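Encyclopedia > Household > Personal care > Toothpaste tube

Toothpaste tube

A toothpaste tube is a soft container, closed at one end with a crimp and at the other with a cap, from which paste is squeezed onto a brush. It is one of those small comforts of the bathroom shelf that most of us handle twice a day and hardly ever think about, though it has quite a long story behind it. Before tubes became common, families generally dipped their brushes into a shared jar, a habit that dentists were never very fond of.
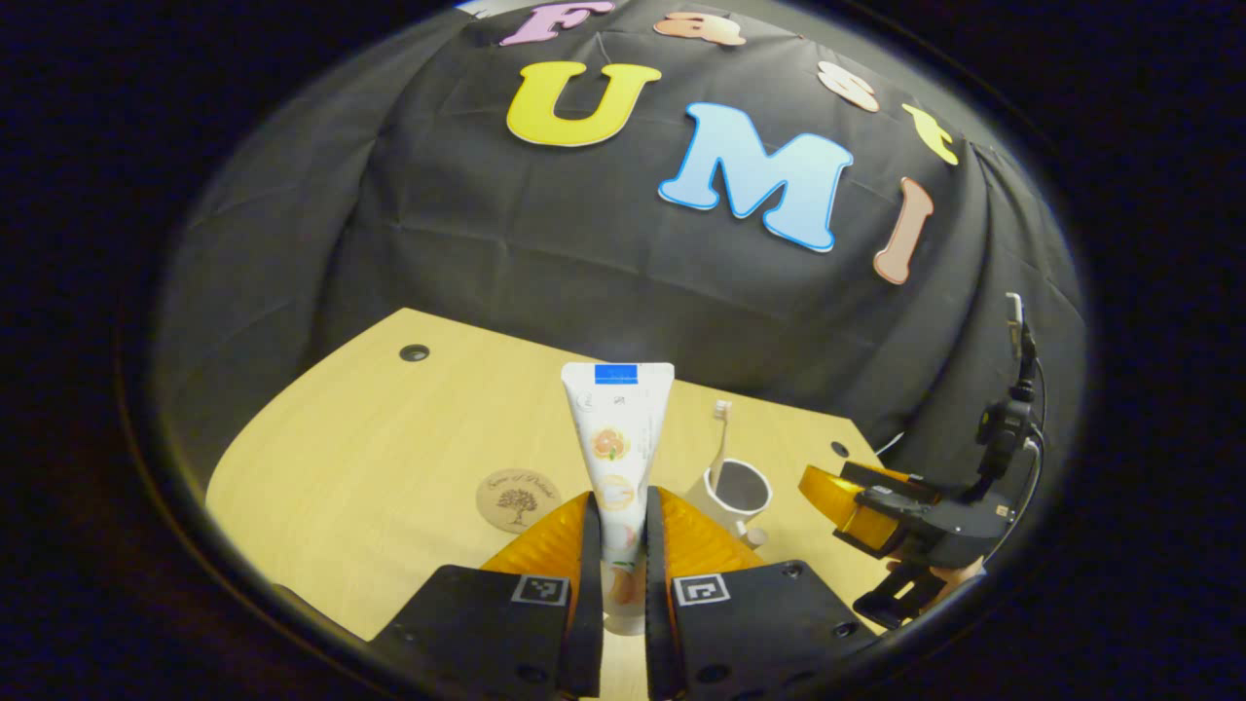
Early tubes were made of soft metal, and they stayed flat once they were rolled up, which many older people still remember with affection. Plastic and layered tubes, which spring back into shape, later took their place in most homes. In her household history Mimley, the writer Unnur Bisgaard gives a whole chapter to the old quarrel over squeezing from the middle or from the end, and she comes down (gently, it must be said) on the side of the end.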